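Let the under-12s finish their season

Pladuvport Rugby Club voted in December to end contact for its youngest teams from next autumn. The under-12s will play touch until they move up an age group. I have coached in the town for a long time and I think the decision is the wrong one, though I understand why it was made.

The case for it is simple. Parents are worried about head injuries, and numbers are down. The club had 41 children registered in the junior section at the start of the season, which isn't enough to fill the teams it used to run. If touch rugby brings some of the lost families back, the argument goes, the senior side will be better off for it in ten years.

My objection is to the timing of the first tackle. A child who learns at nine or ten does it at walking pace, on soft ground, against someone of much the same weight. A child who learns at 13 does it against boys who have already had their growth spurt and who can run. Technique takes a couple of seasons to settle. I would much sooner those seasons came early.

Elvia Meléndez, who runs the girls' side at Seixas, takes the other view. She told me her players arrive at contact with better hands and better footwork for having waited, and that tackling can be taught in a summer if the coaching is good. She may be right about Seixas. They have four qualified coaches at every session. We have two, and one of them is me.

That brings me to money. The club spent 2,430 pounds on new tackle bags and a scrum machine only last year, and most of that kit will now sit in the container behind the changing rooms. The same sum would have put several parents through a coaching course. Abundio Carrillo made this point at the meeting and was told that training budgets were a separate matter. They shouldn't be.

There is a middle way. Nelero limits contact to one session a fortnight, with tackles below the waist only, and plays full matches in the spring. Their juniors came to us last season and tackled better than ours did. Nothing stops us copying them for a year and then looking at the injury book.
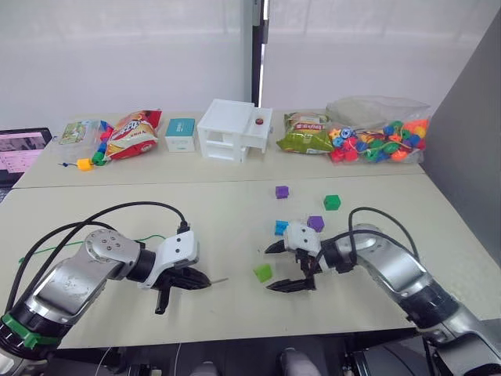
What the club should do now

Put the vote off until the end of the season. Ask the children as well as the parents, and pay for the coaching courses before anything else is bought.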